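To: shopfloor-automation list
Date: 2025-09-22
Subject: Re: Vurkuvier open day, anybody going?

> Has anybody on here been to the Vurkuvier open day? They're pushing the
> two-armed tabletop setup and the flyer says "handles mixed household
> goods," which could mean anything from a teacup to a sofa. I'm trying to
> decide if it's worth the drive before the December one. We do small-batch
> kitting, mostly boxed stuff, and my boss has gotten it into his head that
> we need arms. Also is there parking?

Went to the last one. There is parking. It's behind the Parisi building and the sign for it faces the wrong way, so you'll pass it, turn around in the tile place, and pass it again.

The drive is 2 hours for me each way and I don't regret it, though I'd have regretted it less if I'd skipped the welcome talk. That was 400 slides long or felt like it. The speaker used the word "journey" a lot and the projector went to sleep twice, which made it the second most relatable thing in the building. Coffee was good. Get there for the coffee and then go look at the brochures in the lobby until you hear people start walking.

The demo room is worth your time. They let us in nine at a time and you can stand pretty close. Two white arms, one table, a gripper on each, and a little wooden cabinet with drawers between them. The operator for our group told us the job was tidying up: things on the table go on the tray or in a drawer, depending on what they are. They run it over and over with the objects moved to different spots. She put things down wherever she felt like it, and when a guy in our group asked if he could put one down himself she let him, and he set it in the most annoying place he could find. I would have done the same.

What I saw, for whatever it's worth to your boss:

It's slow. Not painfully slow, but if you're picturing the trade show videos, those are sped up and you should tell him so before he gets there. I could have cleared that table in the time it took one arm to make up its mind.

Boxes were its best event. It got the snack box on the first try in nearly every run I watched. If your kitting is mostly cartons of that general size you may be in luck. The sponge went okay. The soda bottle did what bottles do, and on one run rolled away from the fingers twice while all of us made the same noise.

The drawers I was less sold on. Opening was fine, it hooks the bar handle and backs up. Closing, it left a gap a couple of times and went on to the next thing as if it had done a fine job. I have worked with people like that.

Somebody asked about the success rate and got "it depends on the task." Somebody asked again and got "out of 100 runs we'd want to show you the conditions first." I wrote that one down because I plan to use it at my next review.

They don't sell the whole thing as one package. The arms and the table come through Vurkuvier, the software is Vititus, and if you want it bolted down and made to pass your safety person you go through Druleck. I asked who you call when it stops working and all three tables pointed at each other, very politely. Get that one in writing. Nobody had a price list out. I asked for one by email and am still waiting on it.

Things I'd ask if I went back in December:

How long it takes to teach it a new carton size, and whether your people can do that or theirs have to.

What it does when two boxes are touching. Every item I saw had plenty of room around it, and our bins do not look like that. Yours probably don't either.

If the lighting matters. They kept the blinds down all afternoon and the answer I got was long.

Bring a few of your own cartons. They didn't offer to try ours but they didn't say no to the guy with the annoying placement, so I think you could get away with it. Closed-toe shoes, and they do check.

I pulled a couple of views of the table out of their handout folder so you can see the scale of the thing. Show your boss these before he starts clearing floor space. It would fit where our label printer is.
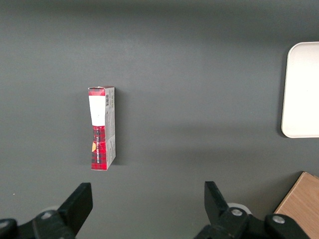
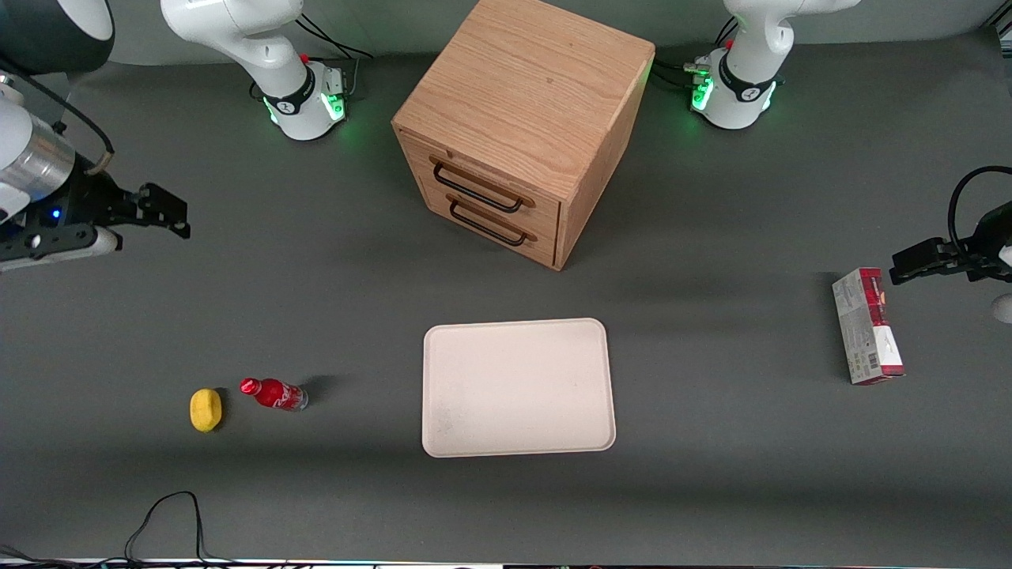 Vurkuvier demo table. First one is the gripper view with the plaid box, second is the whole table with the cabinet and both arms.

If you do go in December, let the list know if they fixed the drawer thing. And the sign.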